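Handout 2 – Who does what when the kitchen gets a robot
September 3, 2022

Bring this one with you next time, because I'm going to lean on it for the discussion. It picks up where the reading on Plosari left off. If you skipped the reading: Plosari is a catering outfit that cooks 3000 lunches on a normal working day, and last May it started planning for two-armed robots at its prep counters, with a firm called Prokon doing the simulation work.

I picked a kitchen on purpose. Most of you have had a food job at some point (hands up, I saw you), so you already know things about this kind of work that never make it into a project plan. Use that! I'd much rather read what you remember from a dish room than a quote from chapter one.

## The work at hand

Keep two questions next to you. What would a person do at this counter without thinking? And who would have to think about it once an arm is doing the job? 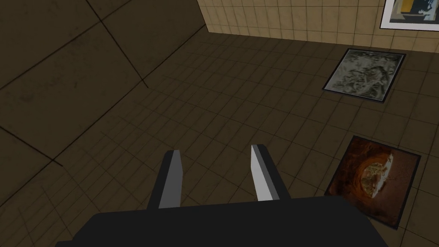
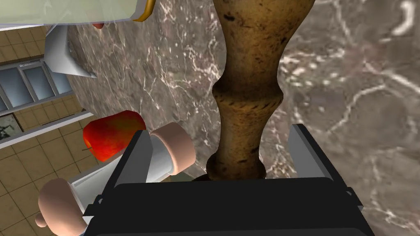
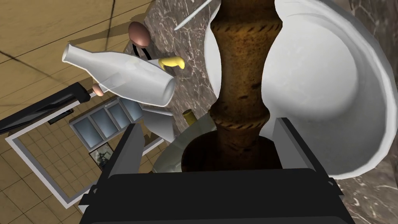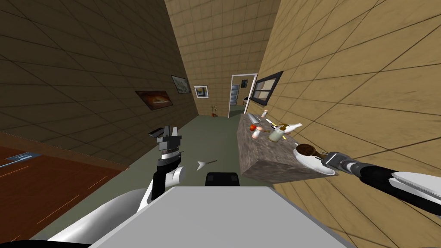 Job descriptions in kitchens are terrible, and I say that with love. The one Plosari had for its prep staff was half a page long, and the word "tidy" did an awful lot of work in it. Now try writing that same job for a machine. In the last picture one gripper is at the rim of a plate with some dark brown food on it, and there's a white utensil lying on the floor ahead of the robot. A prep cook has a whole set of habits for that second thing: pick it up, put it with the dirty stuff, wash your hands, get a clean one. None of it was on the half page. So somebody has to decide whether floor items belong to the robot or to a person, and the minute you decide, you've changed a person's job.

That's what I mean by **leftover work** – the tasks that stay with people after the main task has been handed over. Write the term down, you'll need it for the paper.

## Three kinds of leftover work

**Fetching and clearing.** Everything the machine drops, misses or isn't allowed to touch. It's usually low status and it comes at random moments, so it breaks up whatever else you're doing. The staff at Plosari guessed early on that this would be the biggest change, and they were pretty annoyed that it wasn't in the first plan.

**Setting up.** A counter with a bottle on its side and shakers standing near a jar is a perfectly normal counter to a cook. For a robot it may need to be laid out in a certain way before the shift. Who comes in early to do it? Is that time paid? (At Jastar, the laundry from our first meeting, it wasn't paid for the first 100 shifts. Go back and look at how that was argued.)

**Watching.** People underestimate this one. Standing by in case something goes wrong is tiring in a different way from chopping onions, and you can't chat much while you do it. Experienced cooks often hate it. Some newer staff like it fine, and I don't want you to assume they're wrong.

## A word on skill

The Blomqvist report, which I put in the course folder, says automation "frees" skilled staff. Maybe! Ask what it frees them for. If the senior cook now writes the rules for where plates go and what counts as done, her job got bigger and her pay should probably follow. If she's clearing up behind the arm all afternoon, then the same purchase has made her job smaller. You can't tell which from the equipment list. You have to look at the schedule and the pay slips.

## For next time

- Pick one job you've held. List the parts that were never written down.
- Mark which of them would turn into leftover work, and which kind.
- Write 500 words on who at that workplace should get a say before the machine arrives, and at what point.

Borrow from the pictures if you get stuck. If your job was nowhere near a kitchen, even better, the discussion gets dull when we all talk about plates. Drop it in the folder before class and bring a paper copy for your partner.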